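Dravard Hand Tool – Frequently Asked Questions

Last updated August 22, 2021

What is the hand tool for?
It lets you show a job to an Arine arm by doing the job yourself. You hold the tool, pick things up and put them down with it, and the recording is used to train the arm.

Do I need an arm in the room while I record?
No. The arm is only needed when you want to try out what has been learned. Many customers record at one site and run the arm at another.

How many demonstrations should I record?
For a single pick-and-place job we suggest 600. Jobs with more than one step need more. If you change the object or the table height partway through, start a new set.

How long should each one be?
As long as the job takes at a steady pace. Recordings shorter than 5 seconds are rejected on upload with error 716. Please don't pad them out by holding still at the end.

Can I use remote control instead?
Yes. The Avbridge remote kit lets you drive the arm from a desk. It is slower than the hand tool, but the recorded movements are ones the arm has already made, so there are fewer problems with reach. Some customers use the hand tool for most of a set and the remote kit for the awkward parts.

Can I mix hand and remote recordings in one set?
Yes, from software version 37 onwards. Label each one when you upload it.

Does it matter where I record?
Any room with steady light will do. Plain walls are fine, but a few fixed things in view – furniture, a socket, a vase of flowers – make it easier for the software to work out where the tool is. Keep loose cables away from your feet.
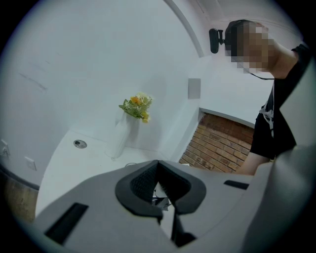

Hand tool in use, with a head-mounted unit worn by the operator.

Will people's faces appear in the recordings?
They can do, including your own if the tool is tipped upwards. Turn on face blurring under Privacy before you upload. It is off by default.

My tool loses its position halfway through. What should I do?
Move more slowly when turning, and avoid pointing the tool at a bare wall for long. If it still happens, wipe the lens with a dry cloth and run the set-up routine again.

Where do I send a faulty tool?
Returns are handled by Nowakowski. Fill in the returns form first – parcels without a form number are sent back. The returns desk is closed for the last week of December.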